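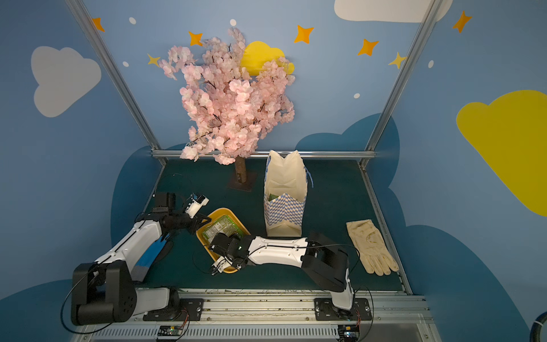 What is the best way to pack a paper shopping bag so that it reaches home in one piece?
Place flat, firm items upright along the sides, put soft goods in the middle, and keep the total weight below what the handles were made to carry.

Packing Table – Gallery Notes
Plikport Household Learning Center, Florkatdale
Posted 2022-07-05

The Packing Table is a small display on everyday shopping, sorting and carrying. It opened to the public in June and forms part of the Center's permanent program on household skills. The display was prepared with support from the Frandsen Fund, and 397 visitors attended during the opening month.

The yellow tray has rounded corners and stands at the center of the table, with a green and white package in clear wrapping inside it. Trays of this shallow kind are recommended for sorting goods before they are packed.

The cream-colored paper bag carries a blue and white checkered pattern on its lower half and has a light blue string handle. Visitors are reminded that string handles should be held together, and that a paper bag should be supported from below when it is full.

A beige fabric glove lies beside the bag. Fabric gloves are suitable for dry goods and light cartons – they should be exchanged for a heavier pair when handling glass.

The walls are painted light blue, with cartoon clouds, stars and dots. The Susen Room, in which the display is housed, is also used for school visits. Groups are limited to 20 students, and each session includes five short packing exercises. Printed guides are available at the front desk at no charge. The Center has distributed 3,000 copies to schools and libraries in the Florkatdale area.

5 comments | 20 shares

Contact | © 2022 Plikport Household Learning Center | Back to top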